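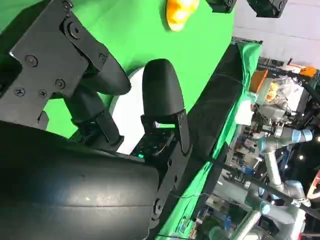 Lurenard Card Sentiments: data card

A list of 742 short greetings for handmade cards, typed up from the swap sheets of the Brudmont stamping group. One greeting per line, plain text, UTF-8.

Columns
text: the greeting as it was stamped or written
occasion: birthday, get well, thank you, new baby, sympathy, other
layout: one line, two lines or stacked
max_chars: longest line, counting spaces

Most greetings fit a panel 40 characters wide. Anything over 30 is marked "long" in the notes file, as it will need a smaller alphabet set or a split line.

Spelling is British. Capitals were left as found, so "Happy birthday" and "Happy Birthday" both appear. Verses from shop-bought stamps were left out. 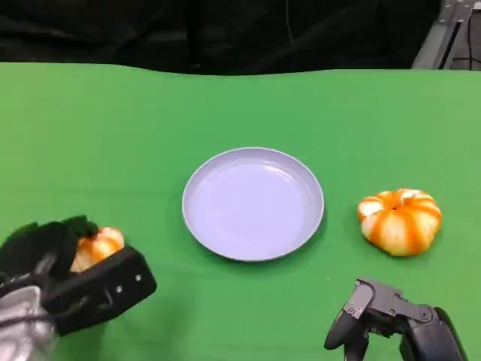
Can I use these greetings on cards I sell?
Cards sold at fairs or online are fine, up to 2,000 copies of any one design. Please credit Lurenard on the back if there is room.

Known gaps
Sympathy is thin. The Drekside sheets are still to be typed.

Changes
December: Minhas sheets added, duplicate thank-yous removed.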